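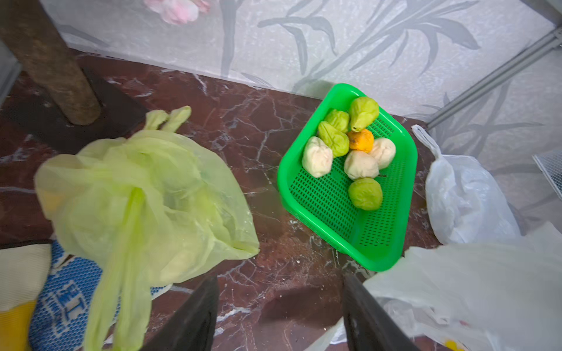 Pendano Produce Handling Set

README, second release. Maintained by Imogen Ashworth and Calum Crichton.

Contents

The set holds 1,629 recorded episodes of fruit and vegetables being moved between plastic bags and baskets. Of these, 1,407 passed review and are in the main folder. The rest are in the folder named "held" with a short note on each one.

Produce includes chayote, both green and white, and pears in various states of ripeness. Bags are thin film carrier bags, some knotted. Baskets are perforated plastic. Work surfaces vary, and polished stone is common.

Why it was collected

Pendano packs mixed produce for small grocery stores. Until last March all unbagging and first sorting was done by hand at the Gasow site, on two shifts. The company wanted to move part of that work to robot arms and needed recordings of the task with ordinary bags and uneven produce. Bench tests with clean, single items had told us very little about what happens at a station.

What changed at the stations

Unbagging at Gasow is now shared. An arm takes the first pass at moving items to the basket, and a sorter checks the result and pulls anything bruised or soft. Sorters used to handle 8 lines per shift and now look after 5, with more checking on each.

Yvonne Hollis, who runs the early shift, kept a log during the changeover. Her entries are in notes/shift_log.txt with names removed. The main complaints were waiting time between passes and having to stand in one spot for longer. The main thing people were glad to lose was untying knots, which had been hard on the fingers. Rotation between stations was brought in after the first month and is still in place.

No sorting jobs were cut during the collection period. Two people moved to quality checks and one moved to maintenance after training at the Oder site. Hourly pay for the checking role was raised to match the maintenance grade. We have no data on what happens after that period and the set should not be cited as evidence either way.

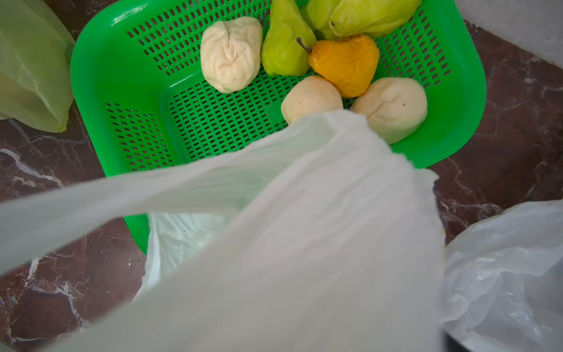

Does the arm decide which fruit gets thrown out?

The sorter decides. The arm only moves items, and the condition labels in the set were entered by sorters at the end of each batch.

Labels

Each episode has a produce type, a bag state (tied, open, empty) and a condition label per item. Solomiia Skoryk wrote the labeling guide. Wrinkled skin alone does not count as damage on chayote but does on pears. Older labels made before the guide are marked "v0".

Known problems

Thin film is hard to segment, and items seen through a bag are often mislabeled. Pale chayotes against white bags are the worst case. Episodes from the Vaněk grippers have a timing offset in the first release, corrected here.

Contact

Stuart Cropper handles access requests and questions about the shift log. Please include the episode number when reporting a label error.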